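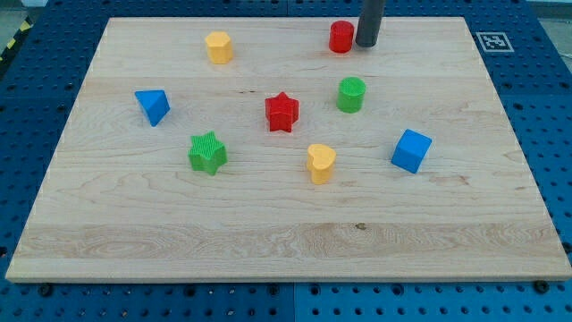
The bus was late so the open day was already half over. May, hot, the Grotthorpe parking lot full of strollers. Arsen Pasichnyk signed in at the desk, got a sticker with his name spelled wrong, ran.

Hall 2. Follow the tape on the floor, the girl said. He followed the tape.

He had 60 minutes before the bus back. Inside that he had to see the arm, shake hands with Kobzar, and somehow bring up the money. In that order. His sister had made him say it over the phone twice. Arm, hand, money.

"You're the Gremiria guy," said a woman with a clipboard. Fatima Igwe, her badge said, Cloltis. "You missed the talk."

"Was it good?"

"It was long."

She walked fast and he walked behind her, past the coffee, past a boy crying about a balloon. Then the blue table with all its little holes, and a rope, and people three deep at the rope. Arsen got his shoulder in. A father moved. A grandmother did not.

Blocks on a board. That was it. That was what the money had gone to, two years of it, his and his sister's and whatever their mother had left in the tin. Toy blocks. Stars. A yellow heart.

"It takes requests," Fatima said. "Say one."

"Me?"

"Anybody. Loud, the mic's bad."

He couldn't think of a single thing. Behind him someone shouted "the heart!" and the arm went for the heart. Came down slow, slower than he'd imagined, he had always pictured it quick. Closed. Lifted. A small kid said oh. The arm carried the heart over to the side, thought about it, put it down, and let go, and the heart rocked once and stayed up.

Clapping. Arsen clapped too, late.

"Now the blue one," said the grandmother.

The arm didn't move.

"Which blue one, ma'am?" Fatima said. "There's a cube and there's the triangle."

"It should know."

"It's waiting for you to tell it. It won't guess."

"My husband would of guessed," said the grandmother, and people laughed, and she looked around pleased. "The triangle then."

The arm went for the triangle. Missed it by a hair, backed off, tried again. Got it. The clapping was louder this time, which Arsen noticed, they liked it better when it had missed.

Kyrylo Kobzar was at the far end by the controls, gray in the face, eating a roll. Older than in the pictures. Beside him a kid of maybe twenty, Bohdan something, Bondarchuk, typing with two fingers and sweating through his shirt.

Arsen ducked the rope. You weren't supposed to.

"Mr. Kobzar."

"Don't touch the table."

"I'm not touching it. Arsen Pasichnyk. We wrote. My mother was, she was one of the first, she put in—"

Kobzar stopped chewing. "Oksana's boy."

"Yes."

"She came here. When it was just the table. There was no arm, we had a table and a drawing." He wiped his hand on his pants and held it out. "She brought those."

"Brought what?"

Kobzar pointed with the roll. "The blocks."

Arsen looked. The arm was holding the green star now, somebody had asked for the green star, and it hung there in the air over the wood, turning a little.

He knew it then. Not the paint, the paint was new. The size of it. The kitchen floor in Gremiria, his sister throwing one at his head, a blood spot on the linoleum, their mother saying that's enough, I'm giving these away, I mean it, I'm giving them to somebody who will be nice to them.

"They were plain," he said.

"We needed colors. For the camera. I asked her first, she said paint them." Kobzar looked at him. "You came about the money."

"Yeah. I mean. My sister—"

"Petro Vakulenko does the money. Upstairs, room 146. He's a pain but he's fair. Go before five, he leaves at five on the dot."

Arsen looked at the clock. Eighteen minutes to five. The bus at ten past.

"Red star!" yelled the kid from the rope. "Do the red star!"

"One second," Arsen said, to Kobzar or to the stairs, he wasn't sure. "I'll just see teh red one."

Bohdan hit a key. The arm put the green star down, opened, and started across the board.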